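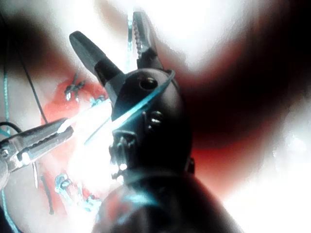 How does a surgical robot learn to sew? By having a patient person do the sewing first, over and over, with their hands on the controls while the machine keeps a record of every move.

That is the short version, anyway, and it's the one Eoin Hayes likes to give visitors to the Goma project in Olivwood, where the spring round of suturing lessons wrapped up in May. The team now has 3215 recorded stitches to work with, up from 634 at this time last year, and everyone in the building seems to be in a very good mood (there was cake, and I was kindly given the corner piece).

The practice goes on a red tissue pad, with teal thread that gets drawn through and knotted beside the stitches already there. One instrument has a black wrist and a row of fine teeth along one jaw, the other is silver, and passing the thread between two graspers like these is the part that new operators find hardest -- your own fingers would tell you how tight the strand is, and the controls won't.

Aldana Valdebenito has been at the controls longer than anyone else on the team. She learned to sew from her grandmother in Distthorpe and still ties off a stitch the way she was shown at the kitchen table. "I try to go slowly, and when I fumble I leave the fumble in," she told me. "The robot ought to see how a person gets out of trouble, too."

The Appiah fund, which has backed Goma from its first days, has agreed to pay for another year of lessons, and six new operators will start training over the summer. Hayes hopes they'll move on to curved wounds by fall, once the pads for them have been delivered.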